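Venter says its electric van is nearly ready. It said that last August, too

Electric van startup Venter has pushed back first deliveries of its Drolley delivery van for the third time, and has told reservation holders that the price is going up.

In a letter to customers sent out Saturday, chief executive Erasto Masanja said the company needed "a little more runway" to finish durability testing and that the first vans would now reach fleets next August. The original plan had them on the road two years before that. The letter ran to 18 paragraphs, and the new date was in the last one.

Venter says it holds 1,575 reservations. That number has been in every investor deck it has put out this year, and it has not moved. What the company does not say is how many of those are firm orders. A reservation costs nothing, can be dropped at any time with an email, and does not commit the customer to a battery size, a body style or a price. Asked how many buyers had put money down, spokesperson Amparo Benavides said the company was "very encouraged by the quality of the pipeline" and did not give a figure.

The one named customer is Gulow, a regional parcel carrier that agreed to try 43 vans. Its fleet manager, Mwangi Kashindye, confirmed the deal is still in place but was careful about what it means.

"We have an agreement to test them when they exist," he said. "We've kept buying gas vans in the meantime. Packages have to go out."

The price increase is 8 percent, and it applies to everyone, including people who signed up under what Venter then called a locked launch price. The letter blames battery costs. That is a hard one to swallow from a company that told investors in the spring its cell supply was secured on fixed terms. Either the terms were less fixed than they sounded, or the money is needed somewhere else.

Then there is the matter of who is going to build the thing. Venter has no factory of its own and plans to use Sona, a contract manufacturer that until now has made trailers and truck bodies. Sona has never put together a complete vehicle, electric or otherwise. Its plant manager, Mwende Minja, said the building is ready and the line is being fitted out, but that her team has not yet received final drawings for the rear doors or the battery tray. 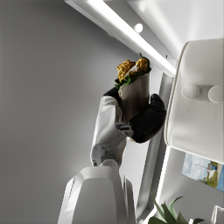
Without a final battery tray there is no final crash test, and without a crash test there is no van to sell. Masanja's letter skips over this. It does find room for a planned second model, a smaller van with a swappable cargo box, which would share most of its parts with the first one — the one that does not have all its parts yet.

Jomar Espiritu, who runs a bakery delivery business and reserved two Drolleys early on, said he read the letter twice and then called a dealer about a used diesel.

"I like the van. I sat in it at a show and I liked it," he said. "But I've been liking it for a long time now, and my old truck needs a transmission."

Venter says it has enough cash to reach production but has not published accounts to back that up. Benavides said a funding update would come "in due course." She would not say whether the company is looking for new investors, or whether Sona has been paid for the work done so far.

Reservation holders who do not want to pay the higher price can cancel through the company's website.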